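4章 教示(ハンドガイド/遠隔操作)

対象:Platia 卓上アームセット、制御ソフト Murkunora 導入済みのもの。
3章の原点合わせが終わってから読むこと。終わってない場合は3章へ戻る。

4.1 はじめる前に

教示のやり方は二つ。
・ハンドガイド:アームを直接手で持って動かす。ざっくりした経路向き。
・遠隔操作:Jorkitz の操作レバーで動かす。つかむ、離す、細かい位置決めはこっち。
混ぜてもよいが、1本の記録の途中での切り替えは不可。記録が壊れる。4月の更新で直る予定だったが、まだ。

注意:教示中は非常停止に必ず手が届く位置に立つ。二人作業なら、操作しない方が非常停止の担当。
注意:ケーブルはアームに沿わせて、たるみを残す。張りすぎると手首を回したときにコネクタが抜ける。逆に長すぎると天板の上の物を引っかける。
注意:袖口、ストラップ、長い髪はまとめる。

4.2 準備

1. 電源を入れる。起動音のあと、画面左下が「待機」になるまで待つ。
2. 非常停止を一度押す。画面が「停止」に変わるのを確認。変わらなければ使用中止、8章へ。
3. 非常停止を解除。「待機」に戻る。
4. 画面の「教示」→「新規」。課題名を入力。半角英数とアンダーバーだけ。日本語を入れると保存時に落ちる。
5. 速度上限を入れる。初回は毎秒147 mm。慣れても上げるのは少しずつ。
6. グリッパの開閉テスト。「開」「閉」を各3回。引っかかりがあれば4.7の表を見る。
7. 物を並べる。実際に作業させる並びで。きれいに整列させすぎないほうが後が楽。

メモ:課題名は後から変えられるが、フォルダ名は変わらない。最初にちゃんと決めておく。
メモ:記録用PCの空き容量も見ておく。満杯でも警告が出ないまま記録が始まる(既知の問題)。

4.3 ハンドガイドで教える

1. 「教示」画面で「ハンド」を選ぶ。
2. 手首の手前側を軽く握る。グリッパの指は持たない。曲がる。
3. もう片方の手で許可ボタンを半押し。アームが軽くなる。
4. 軽くならないときは、いったん全部離してやり直し。無理に押さない。
5. 「記録開始」を押し、動かす。ゆっくり。止まりたいところで1秒止まる。
6. グリッパの開閉は画面のボタンか足元スイッチで。
7. 終わったら「記録終了」。許可ボタンを離すのはそのあと。

注意:許可ボタンを強く握り込むと保護停止がかかる。故障ではない。「解除」を押して手順3から。
注意:肘の関節を伸ばしきらない。伸びきり付近では動きが急になる。
注意:許可ボタンを離した直後、アームが少し沈むことがある。下に手を置かない。

メモ:重い物を持たせたままのハンドガイドはおすすめしない。荷重の設定値と実物がずれていると、手を緩めたときに下がる。先に「設定」→「荷重」を入れること。

4.4 遠隔操作で教える

1. 操作レバーを記録用PCにつなぐ。前面の端子でよい。ハブ経由は遅れが出るので不可。
2. 「遠隔」を選び、レバーを中央にして「零点」を押す。
3. 左右、前後、上下を少しずつ動かして向きを確認する。逆なら「反転」にチェック。
4. 操作者の立ち位置を決める。アームの背後か横。正面に立つと左右が逆で、確実に間違える。
5. 「記録開始」。
6. 対象の真上まで移動、一度止める。
7. 手首の向きを合わせてから下ろす。下ろしながら回さない。
8. つかむ。持ち上げる。運ぶ。置く。離す。
9. 真上に引き上げてから「記録終了」。

注意:横から寄せると隣の物を倒す。背の高い物の近くでは、まず上へ逃がす。
注意:レバーから急に手を離さない。中央に戻してから離す。

メモ:遅れを感じたら画面右上の「応答」を見る。17 ms以下なら正常。超えているときは他のソフトを閉じる。それでもだめなら PC を再起動。

4.5 つかみ方の例:皿の上のボトル

形の長い物は端に近いところをつかむと回転しやすい。とくに中身の入ったボトル。下の手順で位置を探る。

1. 速度上限を半分に落とす。
2. ボトルの上でグリッパを止め、指の向きを胴に直角に合わせる。
3. まず重心に近いところを試す。傾くようなら位置をずらして取り直し。
4. 皿ごと動いてしまう場合は下ろしすぎ。指先が皿に触れない高さに直す。
5. 決まった高さを「マーク」で保存。

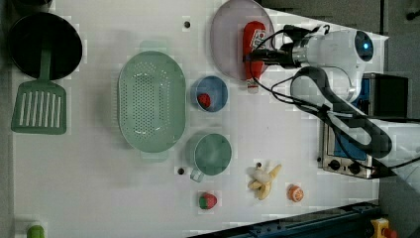

図4-2 ボトル上方での位置合わせ。ケーブルのたるみに注意。

卓上に他の物が多いときは、戻りの経路も必ず教えること。行きだけ教えて再生すると、戻りは最短距離になる。食器や果物の上を低く通るので危ない。「マーク」を高い位置にもう一つ入れておけば避けられる。

オーブンのような動かない大きな物は「障害物」に登録する。登録は箱の形だけ。ケーブルは計算に入らないので、目で見て確認。

4.6 記録の確認と再生

1. 「一覧」から今の記録を開く。
2. 「空再生」を選ぶ。画面の中だけで動く。実機は動かない。
3. 経路が天板より下に入っていないか見る。赤線が出たら取り直し。
4. 天板の上を最初の並びに戻す。
5. 速度10%で実機再生。指は非常停止の上。
6. 問題なければ「採用」、だめなら「破棄」。迷ったら破棄でよい。

1課題に必要な本数は課題しだい。つかんで置くだけなら約700ステップの記録を十数本、から始めてみてください。並びは毎回少し変える。同じ並びばかりだと、物が少しずれただけで空振りすようになる。

失敗して取り直した動きも、きれいに復帰できていれば採用してよい。ぶつけた記録は必ず破棄。

4.7 困ったとき

エラー 872
 手首の角度超過。ハンドガイドで少し戻してから「解除」。
グリッパが閉じきらない
 指の間のゴミを確認。それでもだめなら「設定」→「指の校正」。
記録が途中で切れている
 容量不足かケーブル接触。空き容量を見る。コネクタを差し直す(電源を切ってから)。
再生すると位置がずれる
 原点合わせのやり直し、3章。天板を動かしたあとは毎回必要。
レバーを触っていないのに動く
 すぐ非常停止。解除後に零点を取り直す。再発する場合はレバー交換。

交換部品と指先パッドの注文は Agyeman の部品窓口へ。型番は手首のラベルに書いてあります。
本章の誤記・修正の連絡先:Tibor Katona(教示手順担当)

次:5章 学習データの書き出し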